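Week 4: Lighting a room you have to live in

Okay, welcome back. If you missed last week, the short version is that we finished up with paint and I talked too long about ceilings. Bring your sample cards back if you still have them, I only own the one set.

This week is lamps and light, and it's the part of the course I look forward to most! People spend months picking a sofa and then light it with whatever was screwed into the ceiling when they moved in. I did it too. My first apartment in Prestbridge had a single fixture in the middle of the living room and I lived under it for two winters wondering why I was in a bad mood by five in the afternoon.

So, some words first, and then we'll get to the homework.

The three jobs

Most books on this split light into ambient, task and accent. You'll see those words everywhere so you may as well learn them. Ambient is the general light that lets you cross the room without kicking something. Task light falls on whatever you're doing, like chopping or reading or sewing. Accent light is there to make a thing look nice (a picture, a shelf, a plant you're proud of). One lamp can do two of these at once and often does. A reading lamp next to a pale wall will bounce enough light back to help the whole corner.

I don't want you to get hung up on sorting every bulb in your house into a box. Use the words when you're trying to figure out what a room is missing. If your kitchen feels bright and you still can't see the onion, you have plenty of ambient and no task light, and your own head is probably throwing a shadow on the board.

Height

I'd put this ahead of brightness. Light coming from above makes a room feel like a place you pass through, and light coming from lower down, near where your face is when you sit, makes it feel like a place you stay. It's also a lot kinder to faces. Try it tonight: ceiling light off, every lamp you own on, then sit down and look at whoever you live with. Then swap.

For a lamp beside a chair, the bottom edge of the shade wants to be close to eye level when you're seated. Higher than that and you get the bare bulb in your eyes. Much lower and your book goes dark while your knees get all the light. You can fix a short lamp with a stack of books, and I've had one sitting on a dictionary for years.
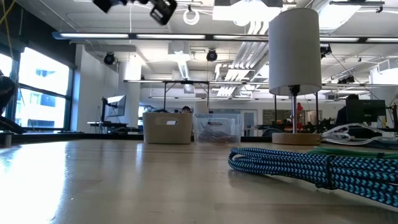 Shades come next, and I have opinions. A fabric shade lets some light through the sides and sends the rest up and down, so you get a soft glow plus two brighter pools. A metal or thick card shade gives you only the pools. If you want a corner to feel warm, go with fabric. If you want to read in bed next to a person who's asleep, go with the solid one and save your relationship.

Color matters more than you'd guess. White and cream shades keep the bulb's own color. Anything with a strong color will tint the room, and a dark red shade that looked so good in the store can turn your living room into a darkroom (I kept the receipt on that one, thank goodness). Do check the lining too. Some dark shades are gold inside, and that's a whole different lamp once it's switched on.

Bulbs

Please stop buying by watts. Watts tell you how much power the bulb uses. Lumens tell you how much light you get, and they're printed on the box. The other thing on the box is color temperature, with a K after it. Low numbers are yellowish and cozy, high numbers are bluish. For a living room or bedroom I stick with 2700K. In a kitchen you can go up a bit. What you really don't want is a mix in the same room, with one corner looking like a candle and the other like a dentist's office. When a bulb dies, take it with you to the store and match it.

On dimmers: check that the bulb says dimmable before you put it on one. If it buzzes or flickers, try a different bulb before you blame the switch.

Counting up a room

My rule for a normal living room is 4 light sources, at different heights, none of them the ceiling fixture. You can break it. A tiny room is happy with fewer. The one we'll be using as our practice room, the Burnesell floor plan in your packet, is 18 feet long with windows at one end only, so the far end needs real help even at noon. Mark where the outlets are before you place anything, please. Every year I get lovely plans with a lamp floating in the middle of the rug.

Money

I set the practice budget at 80 dollars and I mean it. Thrift stores are full of good bases with terrible shades on them. Look past the shade. Check the cord for cracks, and if it's stiff or split, leave the lamp there unless you're willing to have it rewired. Keep some of the budget back for bulbs, which add up fast.

For next time

Sketch one room you use every evening. Put an X for every light and write its job next to it. Then sit there after dark, move one lamp, and write me a few lines about what changed. Half a page is plenty. Read the handout on windows and curtains too, up to the section on blinds, and bring a tape measure.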